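Let Children Pack Their Own Lunch

My sister thinks I am too strict. She says that a mother who does not pack the lunch of her eight-year-old is saving work for herself and calling it education. I have thought about this since July, when we had the discussion in her kitchen, and I still believe I am right.

In my country, when I was small, lunch at school was soup from a big pot, and all of us ate the same. When I moved here I was surprised how much the parents do in the morning. They cut the fruit, they peel the egg, they write a small note. The child opens the box at noon and meets the food for the first time. Very often the child closes it again.

My neighbor Philomena Fiadzo cooked in a school kitchen for many years. She told me that the boxes came back at two o'clock almost as full as they left, and the parents did not know it, as the food went into the bin before the bus came. When she asked the children what they wanted, many could not answer. They had never been asked to choose.

So with my daughter Jasia I made a simple rule. She packs in the evening, before the television, and I only look. There must be something filling, something that grew on a plant, and water. The rest is her decision. In the first week she packed crackers for three days and on Wednesday she came home hungry and angry. I did not give a speech. On Thursday she packed rice.

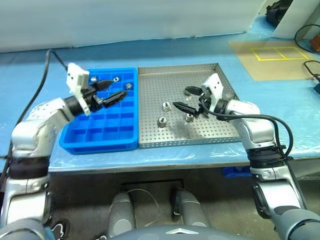
Blue grid tray and perforated steel tray, side by side on a blue-covered workbench.

People tell me that the right container solves everything. I don't believe it. We had one expensive box with 8 small compartments, and Jasia spent more time on filling the holes than on thinking if she likes the food. Now she uses an old plain one with a lid that closes well.

I know the arguments against me. Some mornings are difficult, some children have allergies, and some would live only from bread if you let them. A parent must watch for these things, and I do watch. Also it costs patience. The first boxes took Jasia half an hour, and there was yogurt on the floor. I could have done it myself in two minutes.

But she will be an adult for a much longer time than she is a child. I met students at the university, clever people, who could not prepare a meal to take with them and bought chips every day with money they did not have. I was not better than them at that age, and I learned it late and with much waste.

My sister packed for her son again this morning. I saw the box, and it was beautiful, with a carrot cut like a flower. I asked her if he likes carrots, and she said she would ask him tonight.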